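Visit report: Pathak bakery, packing and presentation room

Pathak has baked bread for hotels and cafés out of the same building for 23 years. In January a group of us from the food trades network went through the place, mainly to see what had happened on the packing side after the firm brought in robot arms. Archana Kaushik runs the day shift and took us round.

We started at 6 in the morning in the bakehouse, where very little has changed. Dough is still divided by machine and shaped by hand. Plaits and knotted rolls are the hard ones, and Shakuntala Agarwal, who trains the new shapers, told us it takes a couple of months before someone is fast enough to hold a bench. There are no plans to automate that part.

Packing is different. Until last year there were 20 people on it across two shifts, working standing up, mostly lifting and turning. Sore wrists and shoulders were the main reason people left. The arms now do the plain rolls and the sliced loaves, and the crew is down to 14. The other six moved to shaping, dispatch and the new cleaning roster. Archana said no one was let go, although two people who went to dispatch have since asked to come back because they don't like the early start.

The job that interested me most was the basket work. Hotels order breakfast baskets made up and ready to go on the buffet, and each one has a set layout. Pentti Harju, who used to pack them himself, now teaches the arms how to do it. He had a setup away from the main line, on a cloth-covered table, and spent most of our time there on placing glazed bread without marking the top.

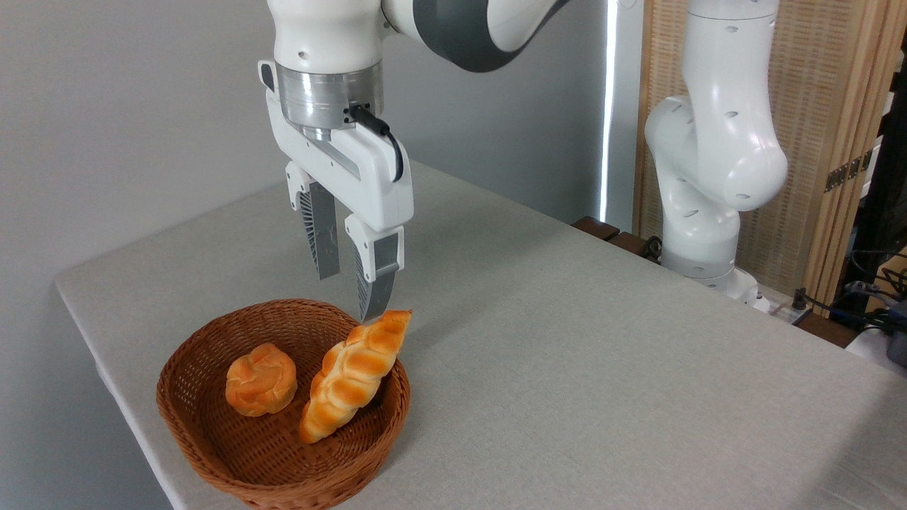

Gripper at the upper end of a braided loaf, with a knotted bun beside it in the basket.

Pentti's view is that soft bread is harder than anything in a carton. Grip too firmly and the crust dents, too lightly and the loaf slips. He keeps a notebook of settings for each product and updates it when the recipe changes – the bakers now have to tell him when they alter a glaze, and they sometimes forget. His pay went up one grade with the new role. He misses the talk on the packing line, he said, and goes back there for his breaks.

I asked about stoppages. Archana said a stopped arm is usually cleared by whoever is closest, and all packers have done a two-day course. The night shift still rings Pentti at home more than he would like, and a second person is being trained.

We finished with coffee and some of the seconds. The next visit is to Vestus, and Anneliese Wendt is taking names for that one. Numbers are limited to 24, and closed shoes are required.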